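Two-armed grocery unpacker takes shape at Gudport workshop

August 7, 2018

The back bench at the Gudport shared workshop has a new resident, and it has been pulling a crowd. Oluwaseun Nwachukwu and a handful of other members have spent the summer building Pilik, a pair of robot arms that share one small booth and one big ambition: to unpack the shopping.

The group started in July with two arms, one aluminum rail and a lot of optimism. The plan is for one arm to hold a grocery bag steady while the other reaches in, picks up an item and moves it to a basket. That sounds like a beginner's job until you try to write it down for a machine. Bags slump, handles flop over the thing you want, and a banana is a very different shape to grab than an apple.

"I figured the fruit would be the hard part," Nwachukwu said. "It's the bag! Every time you touch it you've got a new bag."
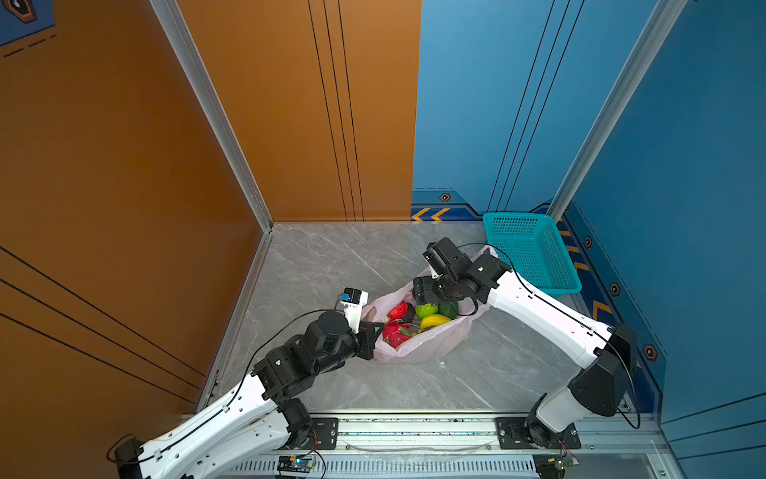 Pilik's two arms at a white bag of play produce in the Gudport booth.

The booth got almost as much care as the arms. Members wanted something that looked good from across the room, so the walls went orange and blue, with chevrons and little hexagons along the bottom trim. The floor has a gray marble pattern (picked by vote, after a long evening). Everything bolts to the rail at the front, so an arm can come off for repairs without anyone taking the walls down.

Parts have cost the group $3095 to date. A good chunk of that came from a July open house, where 237 people stopped by and plenty of them dropped a few bills in the jar. The rest came out of members' pockets, plus a box of cables and connectors from Afolabi, the electronics shop down the street.

The software side is moving fast too. Pilik's control program, which the group calls Fovura, lets a person steer both arms by hand and saves every move. Those saved runs are then used to teach the arms to work by themselves. The group has 58 good runs stored so far and wants a lot more before it trusts the arms alone with a full bag.

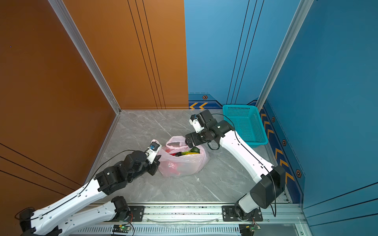 Getting the two arms to share such a tight space has been the big project of the past 2 weeks. Early on they would both go for the opening at once and lock wrists, and someone had to hit the stop button and untangle the cables. Now Fovura keeps a small no-go zone around each wrist - it slows things down a little, but the crashes have nearly stopped. Next up are softer fingertips, a quieter power supply and a better way to route the cable on the right arm, which still likes to snag on its own elbow.

Visitors can try steering the arms during open bench hours, and it is a blast. Most people grab the wrong thing on the first go, laugh, and get right back in line. Kids tend to pick it up quicker than their parents do.
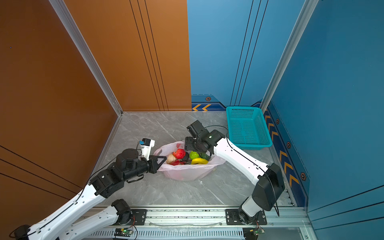 Bukola wrote in after the open house to ask whether the arms could ever handle real groceries, eggs included, and said she would happily donate a carton to find out. She also wondered if the group would share its parts list, as she has a spare corner in her garage and two teenagers who need a project.

The parts list is nearly ready and will be pinned up by the workshop door, with a copy for anyone who asks. The eggs will have to wait for the new fingertips.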